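4. Ouverture du boîtier et accès à la mémoire

Avant de commencer, éteignez la tour Saltow, débranchez le cordon secteur et attendez 3 minutes.

1. Retirez les vis du panneau latéral et mettez-les de côté.
2. Couchez la tour, côté ouvrant vers le haut, sur un plan de travail stable.
3. Faites glisser le panneau vers l'arrière, puis soulevez-le.

Le bloc d'alimentation porte une étiquette blanche. La carte mère est placée juste en dessous, et les emplacements mémoire se trouvent à droite du processeur.

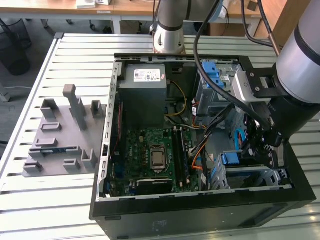

4. Écartez les câbles jaunes de l'alimentation sans tirer sur les connecteurs.
5. Ouvrez les loquets blancs aux extrémités du module à remplacer, puis sortez celui-ci à la verticale.
6. Présentez le nouveau module, encoche alignée, et appuyez jusqu'au déclic.

Attention : n'ouvrez jamais le bloc d'alimentation. Ne desserrez pas l'étrier du processeur.

Remarque : la baie accepte des disques jusqu'à 2000 Go. Pour leur montage, voir la section 5.

Référence du kit mémoire : Ilie 3463.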